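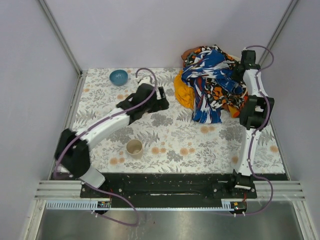 The two-armed station at Grorkora's training room, with a pile of cloth at the back right of the table.

Grorkora spends its days teaching robots to do the chores its own staff avoid at home

12th June - The company has opened a training room in a former tile showroom, where people are paid to tidy the same table over and over. They do it by remote control. The robots are supposed to be taking notes.

The room is run under a project called Mivarar, and the method is old-fashioned in its way. An operator sits at a desk holding a pair of small handles, and whatever the hands do, the two white arms on the table do a moment later. Cloth gets picked up, shaken out, folded and set down. The joint angles and the camera footage are saved, the cloth is dumped back in a heap, and the operator starts again.

Grorkora wants 900 good folds before it lets the software try one without help. It has 23. The company describes this as being on schedule, and points out that it threw away a good many more, mostly from the first week, when operators were still learning that a gripper has no opinion on how hard it is squeezing.

The pile on the table mixes patterns on purpose. A blue and white print lies over an orange, black and white one, with a bright yellow-orange cloth bunched up beside them, and even the tablecloth has ferns and flowers on it. A robot trained on plain towels over a plain surface tends to do beautifully until it meets someone's kitchen. The blue bowl and the beige cup share the table for later tasks, and operators are told to work around them. A fold that knocks over the cup does not count toward the total.

Shifts at the handles last 100 minutes, with a break in the middle for anyone whose wrists have begun to complain. New operators get a short course first, most of which is spent unlearning speed. Quick, confident movements look fine to a person and turn to mush in the recordings, so trainees are asked to fold as if they were being billed by the mistake.

Grendora, which rents out holiday cottages and has a great deal of laundry, is paying for part of the work and hopes to test a pair of arms at one of its properties in October. The test will cover napkins and small towels. Fitted sheets are not in the agreement, and both companies seem happy to leave it that way.

Grorkora is looking for 6 more operators to start this summer. No background in robotics is needed. Applicants will be asked to fold a shirt by hand at the interview, and then to fold it again exactly the same way.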